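We use cookies to improve your experience on this site. By continuing to browse you accept our cookie policy. Accept | Manage settings

3.2 Notebook covers and how pages behave when a book is stood up

Most school and office notebooks are tested lying flat. The sheet is turned, the cover is folded back, and the number of turns before the first tear is written down. Much of the wear on a notebook in daily use comes at other times, when it is pulled from a bag, held upright by the spine side, or pushed between other books on a shelf. In those positions the cover and the pages do not move together. A stiff cover stays straight while the block of pages sags or curls away from it, and the strain falls on the binding and on the first few sheets.

We looked at two notebook lines, Clenar and Sugden, bought in May from ordinary stores. The full set came to 171 notebooks. All had ruled pages and a plain colored cover. Books with torn packaging or bent corners were returned and are not part of the set. The books were kept in the same room for a week before handling, stacked no more than a few high, with the spines facing the same way.

Each book was first weighed and its cover thickness taken at the middle and near the corners. It was then stood on end and held near the lower edge, and the pages were left free to open. We noted three things: whether the cover stayed straight, which way the pages fell, and whether the outer edge of the page block curled or stayed flat. Figure 2 shows a book with a lime-green cover held this way. The cover is close to vertical and the lined pages bend off to one side, so that the ruling follows the curve of the paper.
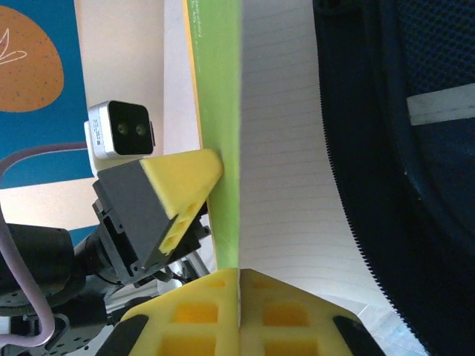 Figure 2. Notebook held upright, cover straight, ruled pages fanned and curled.

3.3 Results of the upright hold

Covers of the heavier Clenar books stayed straight in nearly every trial. The Sugden covers are thinner and tended to bow toward the pages, which kept the block closer together but left a crease near the spine after repeated holds. The crease was easy to feel with a thumb before it could be seen.

Page curl depended more on the paper than on the cover. Pages that had been stored under weight opened less and closed again without help. Pages from books stored loose kept some of their curve when laid back down, and a few had to be pressed by hand before the next trial. We did not correct for this and the two groups are reported separately in the appendix.

Comments (2)

Derek Horrocks
Did you try spiral bound? Ours at work lose the first page every time.

Jordan Blackburn
Would like to see the storage groups split by brand as well. The appendix link goes to the wrong section for me.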